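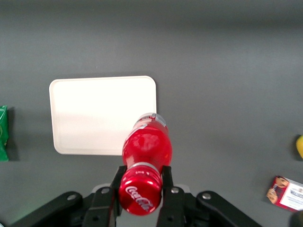
Print | E-mail
Reading time: 2 min

Two members of the Polasano shared workshop have built a robot arm that picks up groceries and sets them on a tray, and they plan to show it to the public in February.

Joonas Kettunen and Celeste Paiva began the build in a corner of the workshop's metal room. The arm has a two-finger gripper with black linkage arms, and a small camera at the wrist. Paiva said the project has cost them $1,764 so far - most of it for motors.

The pair have logged 160 practice runs with bottles, snack bags and small packages. Bottles are gripped near the cap, where the neck gives the fingers more to hold.

"The bags are still the hard part," Kettunen said. "They fold up when you squeeze them."

Paiva is rewriting the software that sets the grip force. Kettunen wants to replace the finger pads before the public showing - he has ordered a softer set from Quintela, a parts supplier.

Print | E-mail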